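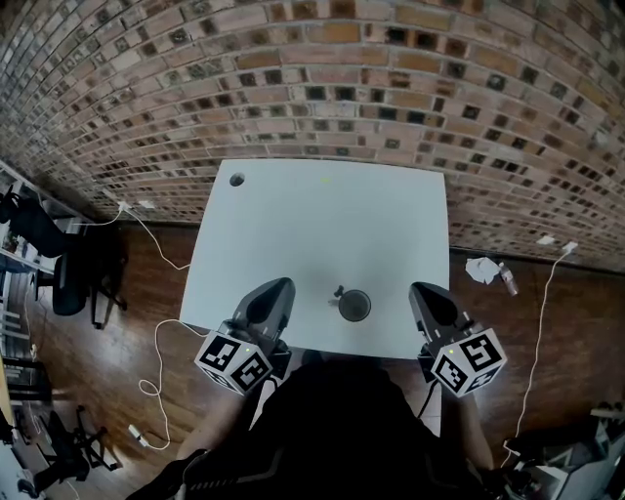
Home | Programs | Talks and Papers | Visit | Contact

Talks and Papers > Speaker notes

Small Tables, Shared Rooms: Furnishing the Quiet Corner
Speaker: Dorothy Treloar, Workplace Services, Kershaw
Prepared with Mohit Mittal and Leanne Haslam
Delivered Saturday, June 15, 2019

Slide 1. Opening

Good morning. Thank the hosts. Thank Uriel Nava for the introduction and for arranging the room. Mention that handouts are on the side table and that questions will be taken at the end, except on Slide 5, where I will stop.

The subject is a modest one. Most of us in this session manage rooms that were designed for one purpose and are used for several. Today I wish to speak about the corner of such a room: one table, a chair or two, a wall, an outlet, and a person with a cup of coffee.

Slide 2. Background

Kershaw reviewed its shared rooms last year. The review covered 41 rooms in 2 buildings. Pauline Bainbridge led the work and wrote the report, and copies may be requested from our office.

The finding that drew the most discussion concerned the small tables. Staff reported that they preferred a small table against a wall to a seat at a large one in the middle of the room. They used it for short tasks, for setting down a mug, and for work requiring both hands and a clear surface.

(Pause. Ask for a show of hands: who has a table of this kind in their building?)

Slide 3. The table

A square top is recommended. It may be turned to suit the wall and it may be joined to a second table when a larger group arrives. A white top shows dirt early and is therefore wiped more often. Some members of the audience will disagree. Dark tops were tried in four rooms and the cleaning staff asked for them to be replaced.

Where the top has a hole for cords, place the table so that the hole is on the side nearest the outlet. This is frequently overlooked at installation. Moving the table afterward takes a minute, yet we found tables that had stood the wrong way for years.

The surface should hold no permanent objects. Pen cups, plants and signs tend to gather there and are seldom removed. One mug belonging to the person seated is the intended load.

Slide 4. The wall

Brick is popular and I am often asked about it. Brick with recessed or open units has a pleasing pattern and breaks up sound to a degree. It also collects dust in every opening. Leanne Haslam's schedule calls for a soft brush twice a year, working from the top down, with the furniture moved out beforehand.

A curved wall presents a further difficulty. A straight-sided table cannot sit flush against it, and a gap will remain at the corners or at the middle. Small items fall into this gap. We considered a fitted panel and decided against it. Staff are asked to look behind the table at the end of the week.

Do not fasten anything to the brick without consulting your building office.

Slide 5. Cords and chargers (stop for questions)

This slide produces the most comment. Outlets in older rooms are placed low on the wall, and long cords are purchased to reach the table. The cord then lies in loops on the floor, and the charger lies there with it. Chairs on casters are rolled over both.

Our present rules are as follows.

A cord longer than the distance required is to be tied back or exchanged for a shorter one.

The charger is to be kept on a shelf or on the table, and off the floor.

Each outlet is to carry a label, and the label is to be checked in July.

Leanne will describe the Masura cord clips, which we have in 3 rooms on trial. We have no results to report as yet and I would ask the audience not to treat the trial as an endorsement.

Slide 6. Chairs, floor and shelving

Black office chairs were selected for all rooms so that any chair may go to any table. The practical consequence is that chairs migrate. A corner intended for one person will often have a spare chair beside it. We no longer correct this daily.

Plank floors require suitable casters. Mohit will cover the test we carried out on dark finishes, including the scratches that appeared in the first month.

Low open shelving is useful next to the corner provided that it is given a purpose and cleared on a fixed day. In our rooms that is the duty of the last booking.

Slide 7. Points still open

Lighting. A person leaning over a small table casts a shadow on the work. We have tried moving the table and we have tried a lamp. Neither has been adopted.

Booking. Whether a corner may be booked separately from its room is under review.

(If time is short, omit the second point and go to questions. Uriel will carry the microphone.)

Share | 4 comments

Contact Workplace Services | Copyright Kershaw | Back to top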